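Cleaning and Checking Play Kitchens in Early Years Rooms

Ridgeway Early Years Service - guidance for room leaders
Last reviewed 15th October

This page sets out how settings should clean, inspect and record the condition of play kitchens. It applies to all rooms used by children aged two and over. A full clean takes 20 minutes and should be carried out once a week, when no children are present.
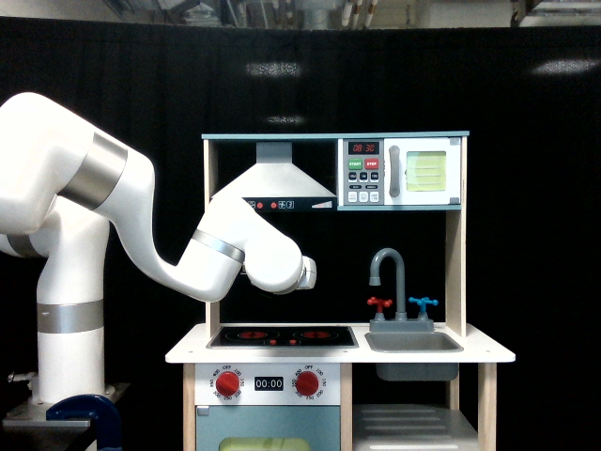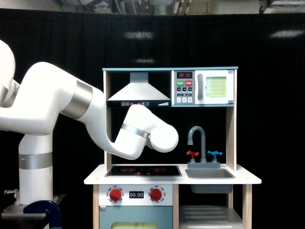 Play kitchen in pale wood with white panels, two views.

Before you begin

Collect a bucket of warm water, mild washing-up liquid, two soft cloths and a dry towel. Bleach and solvent sprays must not be used on painted or bare wood. Remove all loose items, including play food, and place them in a tray for separate washing.

Cleaning the unit

1. Wipe the upper shelves first and work downwards.
2. Wring the cloth out well. Standing water will lift paint and cause wooden edges to swell.
3. Clean handles, knobs and taps twice, using a fresh cloth the second time.
4. Open each door and wipe the inside faces and the hinges.
5. Dry all surfaces with the towel and leave doors open for one hour.

Fabric items such as oven gloves should be washed at the temperature shown on their label. Items that have been in a child's mouth are to be removed at once and washed the same day.

Checking for damage

Run a hand along every edge and feel for splinters. Test each knob by turning and pulling it gently. A knob that comes away is a choking risk, and the unit must be taken out of use until it has been refitted. Units taller than the children using them should be fixed to the wall or otherwise made stable - a chair or box placed behind the unit is not acceptable.

Light scratches may be sanded by hand and sealed with a finish marked as safe for toys. Allow six days before the unit is returned to the room.

Keeping records

Enter the date, your initials and any fault on form 3692. Completed forms are kept in the room file until the yearly review in July. Requests for new parts should be sent to Arben Angelovski at the Birnen office. Questions about this guidance may be put to Ariel Rivera.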